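March, late, kettle on for the second time and forgotten again.

Still at the packing. Said I'd be done by 3 and it's gone dark out. Bedroom first because the bedroom is the worst, and the bathroom stuff ended up in the bedroom anyway, all of it tipped out on the bed cover. Lotions, jars, things I bought in Skarnmont and used twice. Why do I own so many creams. I have one face.

Rule for tonight was: finish it or bin it. Broke the rule inside ten minutes. Kept the Javley hand stuff even tho it smells like pencils. Binned the sunscreen, which had gone to water and grit. Binned a comb. Felt good about the comb.

Van people (Nurkar) want everything boxed and taped by the time they ring the bell, no open tops, no bags. They sent a sheet. Booking number ends 2038 - writing it here because I will lose the sheet. 53 for the extra stop at the storage place, fine, paid it, not arguing. Storage unit is on the second floor and the elevator there is slow as anything, so small boxes only. My back is already making a list of complaints.

Wanted to keep the pretty boxes for the little things. They're a good size and they stack, and I'd only be buying plain ones otherwise. The pink one with the sunbursts is my favorite. Toiletries going in there, the tall bits laid down if they won't stand, jars in the middle. Sweater sleeve round the lot if they rattle. Must remember which sweater.

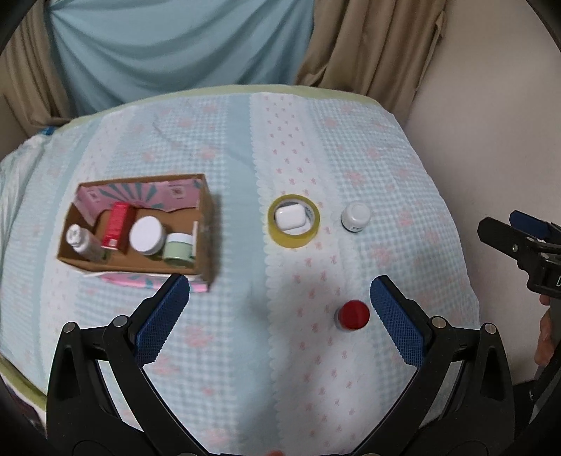
Does a bottle need tape over the cap if it's screwed on tight? Tight is not enough for a van ride, so a bit of plastic wrap under the cap, screw it back down, then one strip of tape over the top.

Learned that the move to Ticona Street, when a whole shampoo went into my winter boots. Wore them anyway. Foamed in the rain on the way to work, left a little trail.

The tape though. The end of it vanishes every single time. Ran my nail round and round the roll like a crazy person, found it, pulled, it split into a thin strip, lost it again. Should fold the end over after each go. Have known this my whole adult life. Don't do it.

Ate toast standing up. Plates are packed, so off the lid of a tub. Knives also packed, so butter with the back of a spoon, fine.

Curtains stay with the apartment, I asked. Glad, I never liked them and I don't want to be the one up a chair taking them down. The quilt comes with me. Not washing it before, no time, it can go in the machine at the other end with the towels. Green edge is coming unstiched in one corner, or was last summer, must look.

Things still to do before bed: books (2 boxes, maybe 3, heavy ones at the bottom and not full), the drawer of wires, the shoes. The drawer of wires scares me. There's a charger in there for a phone I had in college. Might just tape the drawer shut and send it as it is - no, they said no drawers.

Also phone the gas. Also find the keys for the mailbox, I had them this morning, had them in my actual hand.

Tea's gone cold. Making it again and then shoes.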